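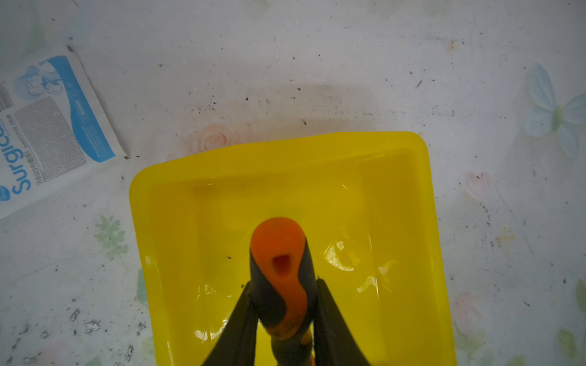

E. Travach

Robotics for Household Tasks, Unit 4 handout
Can a machine do the wet chores yet?

Scope. Unit 3 covered dry pick-and-place. This unit covers tools and water in a shallow container, as in the photograph above, where a two-fingered gripper holds an orange-and-black handle over a yellow tray.

4.1 Perception. Clear water gives weak depth data. Highlights on the surface and inner walls move with the viewpoint and may be read as edges. A printed tabletop adds more false edges. Stains and specks of dirt must be told apart from the pattern before any wiping task can be planned.

4.2 Grasp. A curved handle touches flat fingers over a small area. Side load at the working end turns the tool in the grip. Water lowers friction, so a grip force tuned on a dry handle should be tested again.

4.3 Results to discuss. In the Iturra exercise, 200 trials were run with a dry tray and 50 with water. Record slips and missed grasps separately. A trial stopped by hand counts as a failure.

4.4 Present position. Single steps can be done under fixed conditions. A full chore, from finding the tool to leaving the table clean, is still unreliable without supervision.

Reading: course pack, pages 114 on. Written answers to 4.1 and 4.2 are due 13th November.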